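Subject: Re: [textile-care] Green cloth losing colour along the folds
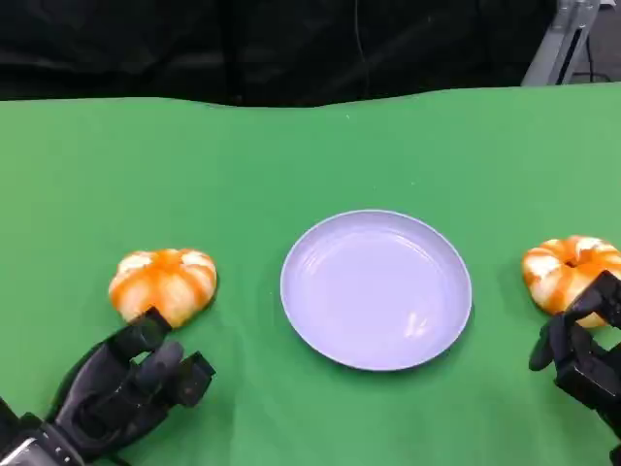

Green cover on the table, plate and small pumpkin-shaped objects on top. Faint crease across the upper middle.

On Monday a member at Prarkholm wrote:
> We have 19 covers in the same green, all cotton as far as the
> labels go. After a season in the cupboard the folds come out
> paler than the rest. Is this dye loss or abrasion? We wash at 40
> with Cleneseo powder and iron while damp. Would rolling help?

Abrasion, most likely. Dye loss from washing tends to be even across the cloth. A pale line that follows the fold exactly means the surface fibres have broken and are scattering light. Look at the line under a hand lens: if the ends stand up, it is wear.

Two things to check first.

Powder. Cleneseo is sold here with and without an optical brightener. If yours has it, a saturated green will go dull all over, which makes the fold lines harder to judge. Switch to the plain one for a few washes before deciding anything.

Ironing. Pressing a fold hard into damp cotton sets it, and the next fold lands in the same place. Iron flat and leave the fold unpressed.

Rolling does help. We use Hokach tubes, stock number 2716, with acid-free tissue between the layers, face side out. The 3521 is the same tube in a longer length and sags in the middle unless supported at both ends — I would avoid it for anything heavy.

The old Rutherford sheet on storage still recommends refolding every 2 months along new lines. It works, but with your number of covers it is a lot of handling.

What is the weave? That affects the tissue weight.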